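Notes on Keeping a Household Inventory

12 March 2024

It has been my practice for several years to maintain a written inventory of the contents of our home. The present entry sets out how the inventory is kept, and records certain changes made to it during February.

The inventory was begun when we moved from Tsikata to our current address. The removal firm, Clivinero, required a list of goods before it would issue a quotation, and the list we supplied was poor. It gave "kitchen items, various" as a single line. When a crate of dishes was mislaid between the two addresses, we were asked to state what it had held and what each piece had cost, and we were unable to do so. The claim was settled at £770. I remain of the view that a proper list would have supported a higher figure.

The first full version was completed over a wet bank holiday weekend and ran to 1089 entries. It now stands at 2577. Much of the increase is accounted for by books, which were at first recorded by the shelf and are now recorded by title. Readers who are considering an inventory of their own are advised to leave books until last.

Each entry consists of a description, the room in which the item is kept, the date of purchase where known, the price paid, and a note of where the receipt may be found. Items bought before the inventory was started are marked "E" for "early", and their prices are left blank unless there is paper to support them. I do not enter guesses. My sister, Stella Owino, takes a different approach and enters a guess in pencil for everything, to be inked over later. Her inventory is more complete than mine and less reliable, and we have agreed to leave the matter there.

Rooms are reviewed in turn, one each month. The review consists of walking round the room with the printed sheets and striking out whatever has been given away, broken or sold. The loft is reviewed once a year, in dry weather.

Three changes were made in February. Cables and chargers, formerly listed one by one, are now listed by the box. Garden tools have been moved from the section for the shed to a section of their own, as several of them spend the winter in the hall cupboard. Finally, items on loan are now shown with the name of the borrower. This last change was prompted by a folding ladder, which was entered as ours for two years after it had gone to Kekeli Alhassan.

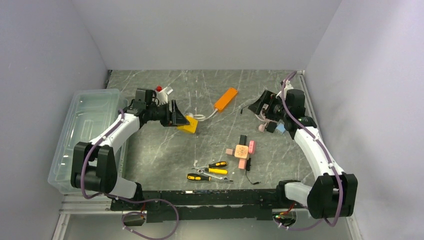 The matter of storage boxes was also considered. Our boxes are numbered on the lid and on one short side, and the numbers are not reused when a box is thrown out. I had proposed to number the contents as well, but a trial with 6 boxes took an entire evening and was not continued. The contents are instead written on a card placed inside the lid – in block capitals, at the request of the rest of the household.

A printed copy is kept in the bureau and a second copy is lodged with Stella in Flisover. Both are replaced each spring. The next room due for review is the back bedroom, where the sewing things are kept, and the section on buttons will need to be rewritten.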